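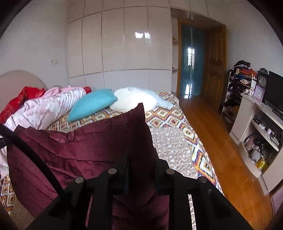

Putting winter things away: what I believe and what I don't

Every May the same advice comes around, and most of it is selling you something. I have folded my way through 26 winters and I'm still waiting for half of these tricks to do what they claim.

Vacuum bags. Fine for blankets if you're short of shelf space. I don't trust them with down or thick padding. The Skirasar set I bought let air back in by summer, and the comforter came out as flat as a doormat.
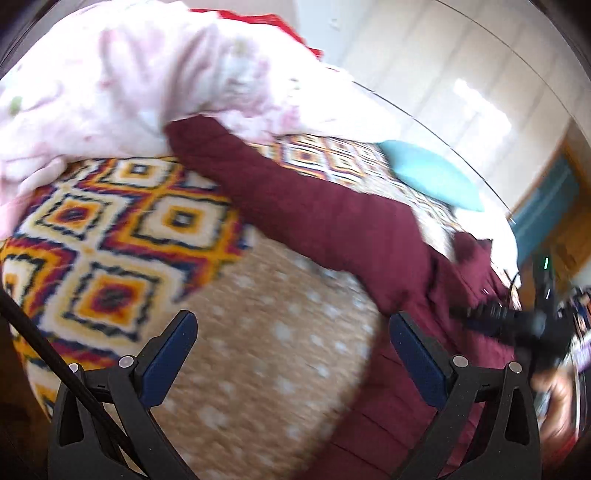 Sombatkul

Cedar blocks. They smell nice. Whether a moth cares is another matter, and the smell fades long before the next cold spell. Washing or brushing things before you store them does far more, and costs nothing.

Velvet. You'll read that it must never be folded. Mine gets folded, loosely, with a towel inside the fold, and a little steam from the back takes care of the marks. Don't press an iron on it, though. That warning I do believe.

Quilted coats. Close the zippers before washing, empty the pockets, and use half the soap the bottle tells you to.

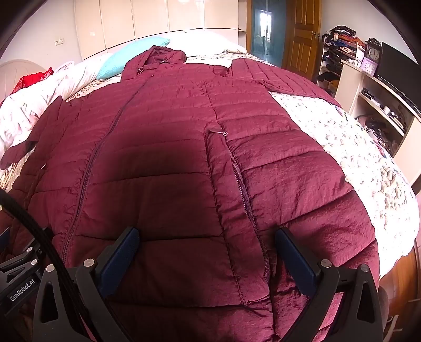

Dry on low with a couple of clean tennis balls, and stop to feel the seams now and then. They stay damp after the rest seems done. If the label says dry clean only, I'd listen to it, however many videos tell you otherwise.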